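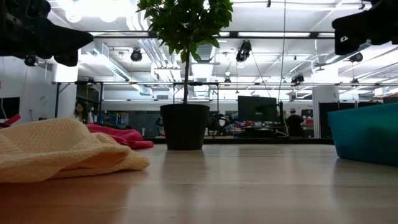 Should a mayor have to tell residents when she leaves town? Mayors should post every trip longer than a weekend, with the dates and the name of whoever is in charge.

I love this idea, and I loved it before Mayor Naledi Mtshali was gone from Gisura for most of July. She told the council clerk. The clerk told the deputy, Dumisani Shezi, and the rest of us heard it from a cousin or at the bus stop — which is a strange way to learn who can sign a road closure!

A short letter on the town website would do it. Jedum has had that rule for three years, and their letters are wonderfully dull: gone Tuesday, back the 14th, call this number. People read them, too. One last spring got 1154 views in a town that struggles to get 500 voters to a budget meeting.

Councilor Marietjie Ngubane worries that it invites gossip about health and family. Fine, leave the reason out. I want the dates and a phone number, and her draft motion could have both in two lines. Bring it to the next meeting, please. I'll be in the front row.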